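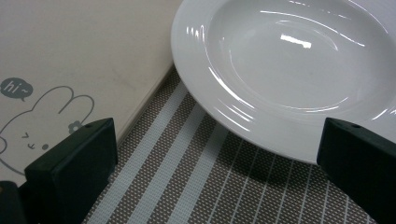
Figure 3. Wide-rimmed white plate on a striped woven placemat, seen at an angle from above.

4.2 Portability of shop content between platforms

The second part of the study concerned what a small online shop can take with it when it leaves one website platform for another. We compared two hosted builders, Bolel and Lenstead, with a self-hosted installation of the open-source system Cletevska. Bolel and Lenstead both offer an export function on every paid plan. Cletevska stores its content in a database to which the owner has direct access, so an export was taken as a plain database dump together with the upload folder.

The test shop, Havlíček, sells tableware and household textiles. Its catalogue held 139 products and 848 product images at the time of export. The same catalogue was loaded by hand into each of the three systems, using the default theme and no paid extensions. Each copy was then exported and imported into the other two, giving six transfers in total. Product titles, descriptions, prices, stock levels, image captions, page addresses and customer reviews were compared field by field with the original.

Titles and prices survived all six transfers without change. Descriptions survived in four. In both transfers out of Lenstead the line breaks were removed, and any table within a description became a single run of text. Stock levels were kept wherever a product had only one variant. Where a product came in several sizes or colours, Bolel wrote each variant as a separate product, and the parent record had to be rebuilt by hand.

Images caused more difficulty than text. Bolel exports a list of image addresses and leaves the files on its own servers. An importing system must therefore fetch each file while the old account is still open. In our first attempt the Bolel account was closed before the import had finished, and 700 of the 848 files could not be retrieved. The transfer was repeated with the account left open, and the figures in Table 4 refer to the second run. Captions were carried over only between Cletevska and Lenstead, in either direction.

Page addresses were the weakest point overall. Both hosted builders place products under a fixed path that the owner cannot edit. A shop moving between them must set up a redirect for every product page, and Bolel limits redirects to 5 per import file - a limit we did not find in its help pages. On Cletevska the path could be set freely, and the old addresses were reproduced without redirects.

Customer reviews were lost in every transfer out of a hosted builder. Lenstead includes the review text in its export but omits the date and the product reference, so the reviews cannot be matched to products. We counted these as lost.

The cost of repairing each transfer, measured in working time, is treated in Section 4.3.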